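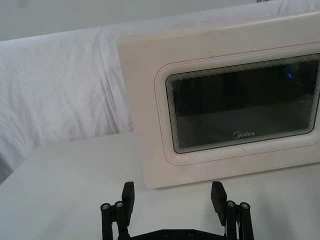 OK so I finally made it to the town museum in Radville and I have a lot to say, so this is going to be a thread. Get a snack.

First thing: it's in the old grain office, the one with the two front doors. You go in the left one. The right one says PUSH and does not push. I tried it twice, with people watching.

Admission is two dollars and you drop it in a coffee can. I only had a five, so I guess I'm a patron of the arts now.

Downstairs is all farm and railroad stuff, which I thought I'd skip and then spent an hour on. There's a wall of seed sacks from the old Dasach mill, printed with these gorgeous birds, a different bird for each grade of flour or feed. I want every one of them as a dish towel.

The label says the mill let families send the empty sacks back for a refund, and hardly anyone did because they were sewing them into shirts. There's one of the shirts too! A kid's size, bird right in the middle of the back.

Renu Kanaujia was at the desk and she walked me over to the drawer cabinet, which I would have gone right past. You're allowed to open the drawers. All of them. Buttons, fishhooks, pen nibs, a whole drawer of nothing but keys.

409 keys. It's on the label. Most of them don't go to any lock that's still standing, but people keep dropping them off, and Renu says she gets a new one in the mail every couple of months with a note.

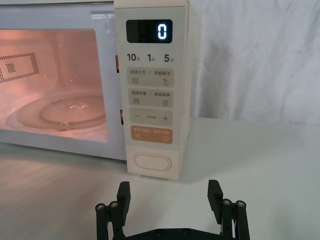

Vol. 72, No. 2

Upstairs is the part I came for, the Asfaw room. It's the family's loom and everything that was made on it, given to the museum all together by the granddaughter on the condition that it never gets split up.

The loom is so much bigger than I expected. It takes up the whole window end and they had to take the banister off to get it up the stairs (there's a photo of four guys looking very unhappy on the landing).

My favorite is a shawl with a border that changes halfway along. It starts out as little diamonds and then, about a hand's width past the middle, it's stripes. The card just says "pattern changed by the weaver." That's all. I stood there making up reasons for ten minutes.

Lighting up there is kind of dim, to protect the cloth, so bring your reading glasses. I didn't, and I had to ask a very nice stranger named Silviu to read me the cards. He did voices.

Also there's a bench by the loom and you can sit on it. I asked. So many museums have one chair and a rope across it.

The one thing I'd change is the audio guide. It's 90 minutes long and you can't skip around, so if you wander off to look at keys you come back and it's talking about a plow in another room.

Hiu-tung Hung asked me if it's okay for kids — yes, I think so, mainly for the drawers. The stairs are steep though, and there's no elevator, so the Asfaw room is going to be out of reach for some people. They have a binder of photos of it at the desk if you ask.

Gift shop is one shelf. Postcards, honey, a booklet on the mill by Matúš Hrubý that I read in the car before I even started the engine. No dish towels. I filled out a comment card about the dish towels.

Going back in the fall when they change over the front room. If anybody's got old keys lying around, tell me and I'll bring them along.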